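I have been learning Brendish for 136 days, mostly because my grandmother came from Brendberg and mostly because an app told me I could. A thread on how it's going.

First, the app. It's called Jinby. It has a cartoon goose that gets disappointed in you. I am 52 years old and I have gotten out of a warm bed at 11:50 at night so a goose wouldn't make a face.

Jinby believes the first thing a traveler needs to say is "The baker has many uncles." I can say this beautifully. I can say it in the past tense. I can ask whether the baker has many uncles and I can express doubt.

What I could not say, until day 94 or so, was "where."

Grammar corner: Brendish has five ways to say "we." There's the normal one, one that leaves out the person you're talking to, one for people related by marriage, one for people in a boat, and one my teacher says is "only for complaining." I have gotten a lot of use out of the last one.

Oh right, the teacher. At some point I caved and signed up for a human. Branwen Gape, two evenings a month, in the upstairs room at the Winum library. There are four of us in the class and one is there because he misread the flyer. He's the best in the group.

Branwen's method is that you get no English after the door closes. First session I sat there for an hour nodding like a dashboard dog. I found out later I'd agreed to bring a cake.

I brought the cake. I said "this is my cake" in what I thought was flawless Brendish. Going by her face and then by the dictionary, I said "I am the cake's." 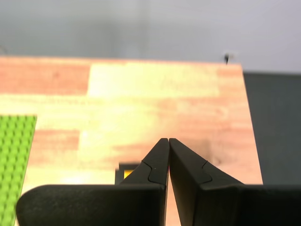
Anyway, numbers. Up to 20 they're fine. After that they count in forties, so 743 is "eighteen forties and twenty-three," and you're expected to do that in your head while a woman is holding out a bag of plums.

The word for 40 is also the word for "plenty." So if you ask how many plums are in the bag, well.

Somebody replied to an earlier post to say that you need 2,000 words to hold a basic conversation in any language. I checked my stats on Jinby. It says I know 743, hence the example above, which I have been practicing. It counts "uncle" and "uncles" separately.

I would put the real number lower. There's a whole shelf of words I recognize only when the goose says them, in the goose's voice. Branwen says them and it's just weather.

A thing I did not expect to like: the verbs. There's a verb for standing in a kitchen after you've forgotten what you went in for. It conjugates regularly. I've used it every day since.

There's also one for closing a gate behind somebody you're glad to see go. My grandmother used to mutter it when the insurance man left. I thought it was his name until this spring. I called him that. To his face, for years, as a child.

So in May I finally phoned my great-aunt, who is 91 and still lives up the hill from Brendberg. I'd written out a script. Greeting, weather, health, greeting again.

She skipped the weather. She went straight into something long with a lot of boat-we in it. I caught "Tuesday soup" and possibly "lawyer."

I panicked and told her the baker has many uncles.

Long silence on the line. Then she said (I replayed this in my head all night and I'm sure of it) "Yes, and every one of them a thief."

We talked for 40 minutes after that. Or she did. I said "yes" and "plenty." Apparently there was a real baker, and the family has opinions on him going back to before the war.

My cousin in Srithong, who never learned a word of it, wants me to ask her about the house next time. I don't have "house" yet. It's in Unit 9, after Circus Animals.

Branwen has moved us on to the subjunctive. The man who misread the flyer already had it.

Goose is at my wrist again, I have eleven minutes to keep the streak. More when I get to Unit 9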